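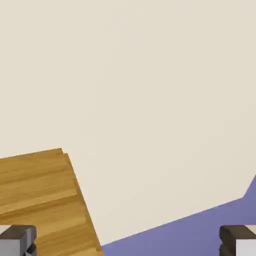

Infusion room walk-through, Calelcombe clinic, April round

I do this one before the first chemo patients arrive, coffee in hand, and I type my comments as I go (sorry for the typos!).

Spill kit by the door: OK. Seal unbroken, in date, and finally hung low enough for me to reach it.

Gloves and gowns: OK, but we're down to 8 long-cuff gowns, so I've put in an order with Pelletier.

Drug fridge: Needs a look. The log has a gap overnight. The Watix alarm was on and showed no faults, but I still want those readings filled in before anything from that shelf gets used.

Pumps: Mostly OK. Bay 3 has a sticky door latch, so I've tagged it and moved it out of the room. Please don't bring it back because you're short one, I'm begging you.

Scalp cooling caps: OK. Liners fresh, hoses fine.

Reaction tray: OK. Checked against the Rarmont card on the lid, all there.

Sharps bins: Not OK. The one by the sink was 90 percent full, way over the line. Swapped it myself.

Call buttons: OK, all working, although bay 5 is very quiet from the nurses' desk.

Chairs: Small tear on the left arm of bay 2. Taped for now, repair ticket 34 is open.

Next check is in May, same time, 7 a.m.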